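생활문양사 강의노트 5강
평평함에 대하여: 반복무늬는 왜 아무도 안 보는데 어디에나 있는가

지난 시간 과제 얘기부터. 집에 있는 반복무늬를 하나 베껴 오라고 했더니 절반이 체크무늬를 가져왔습니다. 자로 줄만 그으면 되니 현명한 선택이고, 점수도 그만큼 현명하게 나갔습니다. 다시 낼 사람은 다음 시간까지.

1. 용어

단위무늬(모티프): 반복되는 최소한의 그림. 나선 하나, 잎 하나.
리피트: 단위무늬가 제자리로 돌아올 때까지의 거리. 공장에서는 이걸 돈으로 환산합니다. 롤러 둘레가 정해져 있기 때문에 디자이너의 영감도 그 둘레에 맞춰 끝나야 합니다.
바탕: 무늬가 없는 부분. 시험 답안에 "여백의 미"라고 쓰지 마세요. 매년 부탁하는데 매년 나옵니다.
하프드롭: 옆 줄을 반 칸 내려 붙이는 방식. 가로줄이 눈에 덜 띕니다. 벽지 도배하는 분들은 이 단어를 들으면 한숨을 쉽니다. 종이가 더 들거든요.

2. 각진 나선

둥근 나선은 손목이 그리고 각진 나선은 격자가 그립니다. 직조나 돗자리처럼 날과 씨가 직각으로 만나는 재료에서는 곡선이 계단이 됩니다. 그래서 네모난 나선은 직물이 있는 곳이면 거의 다 나오고, 서로 베꼈다고 볼 근거가 없는 지역에서도 나옵니다. 19세기 사람들은 이걸 두고 민족 이동 경로를 지도에 화살표로 그렸습니다. 화살표가 많은 지도는 일단 의심하고 보세요.

우리 쪽에서는 번개무늬, 뇌문이라고 부르는 계열이 가깝습니다. 청동기의 뇌문, 그릇 가장자리에 두르는 뇌문, 중국집 그릇의 뇌문. 셋을 한 줄에 놓으면 싫어하는 분들이 계신데 이 수업에서는 한 줄에 놓습니다. 띠로 이어진 것과 하나씩 떨어져 흩어진 것은 구별해야 합니다. 띠는 가장자리를 만들고, 흩어진 것은 가장자리를 지웁니다.

3. 읽을거리: 게릿… 아니고 가사이드

Jamie Garside의 Flatness 2장. 번역본이 없어서 영어로 읽어야 합니다. 149쪽에 Birkett 벽지 공장의 무늬대장 얘기가 나오는데 거기만 읽어도 됩니다. 이 공장은 무늬를 번호로만 관리했고, 70번이 제일 잘 팔렸습니다. 어떻게 생겼는지 설명이 없습니다. 책 전체에서 제일 긴장감 있는 대목입니다.

가사이드의 주장을 줄이면 이렇습니다. 일상용품의 무늬는 보라고 있는 게 아니라 비어 보이지 말라고 있다. 손자국, 얼룩, 접힌 자리, 인쇄가 살짝 밀린 자국이 무늬 속에 묻힌다. 저는 반쯤 동의합니다. 나머지 반은 기말 문제라서 여기 쓰지 않겠습니다.

4. 굽은 면 위의 평평한 무늬

평면에서 짠 무늬를 원통에 감으면 이음매만 걱정하면 됩니다. 원뿔 비슷한 것, 위가 넓고 아래가 좁은 것에 감으면 일이 커집니다. 펼친 모양이 부채꼴이라 격자가 어딘가에서 기울어집니다. 해결책은 두 가지. 무늬를 부채꼴에 맞춰 휘게 다시 그리거나, 작은 단위를 드문드문 뿌려서 기울어도 티가 안 나게 하거나. 두 번째가 쌉니다. 그래서 세상은 두 번째로 되어 있습니다.

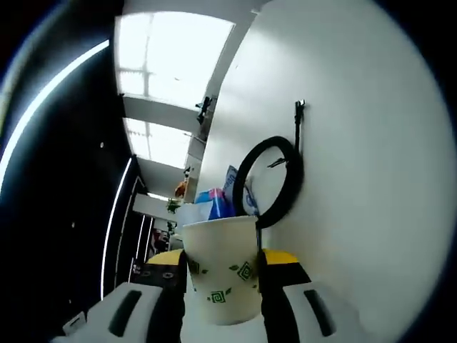
초록 네모 나선 사이에 잔잎을 흩어 놓은 흰 종이컵이 두 번째에 해당합니다, 라고 쓰고 보니 게시판에 박서윤의 댓글이 먼저 달려 있네요. 흩뿌린 무늬도 결국 리피트가 있는데 그럼 격자가 없어진 게 아니라 숨은 것 아니냐, 숨은 격자도 기울지 않느냐는 내용입니다.

맞습니다. 기웁니다. 줄이 눈에 안 보이니 항의가 없을 뿐이죠. 다만 단위 하나하나의 각도는 따로 돌려 놓을 수 있어서 줄무늬보다는 처지가 낫습니다. 박서윤은 이걸로 발표 하나 하세요. 댓글을 잘 달면 이런 일이 생깁니다.

5. 과제

위가 넓은 그릇이나 컵을 하나 골라 옆면을 종이에 펼쳐 그리고 무늬를 옮길 것. 이음매 위치 표시. 체크무늬 금지. Voltwood 색연필을 꼭 사야 하냐는 문의가 있었는데 아무거나 쓰세요. 글은 8줄까지만 읽습니다.

다음 시간은 6강, 테두리. 2월에 나눠 준 도판 묶음 가져오세요. 잃어버린 사람은 옆 사람과 친해질 것.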